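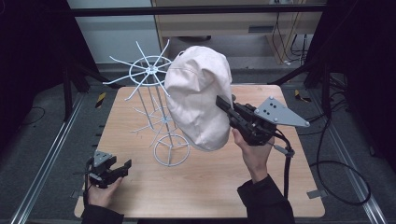 Is this green glazed jug really Victorian?

Posted in Pottery and Glass, Monday, May 24, 2021

ivydoorstep

I bought a leaf-molded jug at the Trivetdale antiques mall and I'm starting to wonder what I paid for. The tag said "English majolica, c. 1880, minor wear." It stands 9 inches tall, green on the outside and pink inside, with a twig handle. No maker's name anywhere. There is a number pressed into the base, 123, and the dealer told me that was a pattern number and "as good as a signature." I have my doubts about that. He also said the brown crackle all over the glaze proves its age. The crackle is very even, even under the foot, and that bothers me more than anything.

He offered a written appraisal for insurance at $2,000, which is a lot more than I paid. Should that make me feel better or worse?

Forneo

Worse. An appraisal written by the person who sold you the thing is a second price tag. Ask him for a receipt that states the maker, country and date as facts, and see how fast "English" becomes "English style."

On the number: plenty of unmarked pieces from that period have impressed numbers, and so do plenty of copies. A number with no name attached means very little unless you can match it, shape and all, to a documented piece. The crackle doesn't settle it either. Glaze can be made to craze in the kiln and then rubbed with tea or stain. Old crazing tends to be patchy, heavier where the pot was heated or soaked. Yours being the same everywhere, foot included, would put me off.

Things I would look at before spending another cent:

The foot rim. Use a magnifier. Real wear is uneven scratches on the high points, and dirt sits in them. Sanding leaves lines that all run one way.

The weight. Many later copies are slip-cast and feel light for their size. It's a clue, no more than that, as some old ones are light too.

The color edges. On better old work the green and brown were put on by hand by people who knew their job. Sloppy runs across the veins happen on old cheap ware as well, so don't hang everything on this.

Baxter

my aunt had one just like it and hers was real so yours probably is too. looks nice on a shelf either way

Wornska

I'd go along with most of what Forneo says, except the weight. I have handled 12 of these leaf jugs over the years and stopped trusting my hand after the third. Look down inside the handle joints with a flashlight instead. If there are open holes where the handle meets the body, be suspicious, though I've heard people argue that one too.

Did he put a return period on the receipt? The mall I use gives you until the end of the month and not a day more. If you have time left, take it to somebody who isn't selling you anything and pay them a flat fee. If they quote a percentage of the value, walk out. And don't clean it first.

ivydoorstep

Receipt says "green jug, as is." He says I can bring it back until July, but that part isn't in writing. Foot rim scratches all go the same way.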